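Mantenimiento de la grapadora de oficina: consejos recogidos en la jornada de puertas abiertas de Herden

Taller y oficina. 14 abr 2023
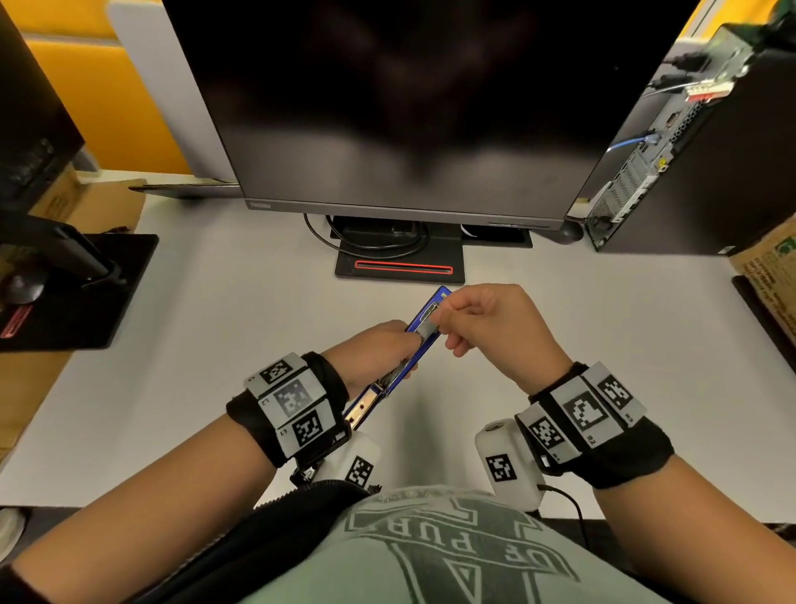
De dónde salen estas notas

Herden abrió en abril su sala de automatización a usuarios externos. La demostración se dedicó a tareas de manipulación a dos manos con objetos corrientes de escritorio: una persona ejecuta la tarea con marcadores en las muñecas, se registra el movimiento de ambas manos y el registro sirve después para programar un brazo doble del proyecto Premero. La sesión de la grapadora la dirigió Tahira Farooqui. Se resumen los puntos aplicables en casa o en la oficina, sin robot de por medio.

Sujeción

Una mano sostiene el cuerpo de la grapadora cerca de la mitad. La otra trabaja solo en el extremo delantero, con pulgar e índice. Si se agarra por la parte trasera, la herramienta gira al tirar del cierre y se pierde fuerza. Conviene mantenerla en diagonal, levantada sobre la mesa, con el canal de grapas a la vista.

No colocar nunca un dedo bajo la boca de salida mientras se manipula el cierre.

Apertura

1. Retirar los papeles y apartar los cables de la zona de trabajo.
2. Localizar el cierre. Según el modelo está delante, detrás o bajo la tapa.
3. Tirar en la dirección del recorrido. Si no cede, soltar, comprobar que no haya una grapa cruzada y repetir.
4. Acompañar el canal con la mano hasta el tope. Algunos muelles lo expulsan de golpe.

Farooqui insistió en el paso 3. De 16 intentos registrados por la mañana, 2 fallaron, ambos por tirar hacia arriba en vez de hacia delante. En el brazo el error se traduce en una parada por exceso de fuerza; en la mano, en un cierre doblado.

Desatasco

Usar unas pinzas de punta fina o un clip abierto. No emplear destornilladores: marcan el canal y a partir de ahí las grapas se enganchan siempre en el mismo sitio. Extraer primero la grapa deformada y después la tira completa. Las tiras con grapas separadas o torcidas se desechan.

Antes de cerrar, pasar un pincel seco por la ranura de salida. El polvo de papel se acumula en ese punto y es la causa más frecuente de los atascos repetidos.

Recarga

Comprobar la medida de la grapa en la base o en el manual. La tira se coloca con las puntas hacia la base y se empuja hasta que apoye en toda su longitud. No sobrecargar el canal: dos tiras cortas mal alineadas atascan más que una entera.

Cerrar y grapar en vacío sobre 6 hojas de borrador. Las dos patas deben doblar por igual. Si una queda recta, revisar la posición de la placa inferior.

Lubricación

Una gota de aceite ligero en el eje, una vez al año. Nada en el canal. El exceso mancha el papel y retiene polvo.

Preguntas del público

Sigrún Hjaltested, del servicio técnico de Chauhan, preguntó si el procedimiento cambia para personas zurdas. La respuesta fue que basta con invertir las manos; el sistema registra cada muñeca por separado y admite ambas configuraciones.

También se preguntó por las grapadoras eléctricas. Se desconectan de la red antes de abrirlas, sin excepción, y el canal no se fuerza.

Disposición de la mesa

Dejar libre el espacio entre el borde de la mesa y el pie del monitor. Los antebrazos necesitan apoyo o, al menos, recorrido sin obstáculos. Un cable suelto que cruce esa zona debe fijarse o desviarse hacia un lado.

Próxima sesión

La siguiente jornada está prevista para julio, en la sala 11, con el módulo Fenari de apertura de envases. La inscripción se realiza en la recepción de Herden.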